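Urno puts second robot cell on hold, spends on hand grippers first

January 5, 2018

Urno has pushed back the purchase of a second robot cell for its Tredilthorpe site and will put the first part of this year's equipment money into hand-held grippers instead. The change was agreed before the break and staff were told this week.

The original plan was one big order in January. Cell, guarding, floor work, the lot. That has now been split in two, with the grippers and benches bought first and the cell going back out to quote.

Price was part of it. Two suppliers were asked and only Ghanem came back with a full figure including fitting. The other, Fleler, quoted for the arm alone and left out the guarding, which made the two impossible to compare. Both have been asked to try again on the same sheet.

Grippers are a far smaller spend. Urno has set aside £1,144 per pair to cover the grippers, cables and marker plates, and wants nine pairs by the summer. Spare fingers are on a seperate line, as they wear quickest and were missed out of last year's budget altogether.

The idea is that people do the handling jobs by hand with the grippers on, the movements are recorded, and the site finds out which jobs are worth giving to a robot before it pays for one. Small parts storage is top of the list. Boxes with lids, latches, dividers. Fiddly stuff, and the part of the work the first cell has coped with least well.

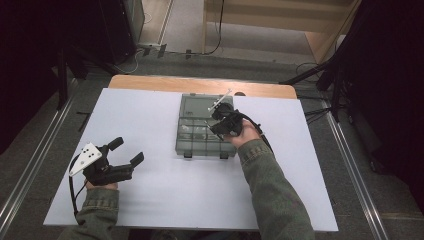
Bench space is the next headache. Tredilthorpe has room for a few more tables but not for all nine pairs at once, so deliveries will be staggered, with the last ones held back until the old packing area is cleared. Power is also being looked at. An electrician's quote for extra sockets is due by the end of the month and hasnt been included in any of the totals so far.

Training will come out of the normal staff budget. Each person gets 15 hours on the grippers before their recordings count towards the project, and 20 people have put their names down already, more than the site can take in the first round. A waiting list is open.

As for the robot cell, new quotes are wanted by spring and a decision could follow in the summer, once the first recordings have been gone through. The money stays ring-fenced until then. Floor work will not be booked before an order is signed.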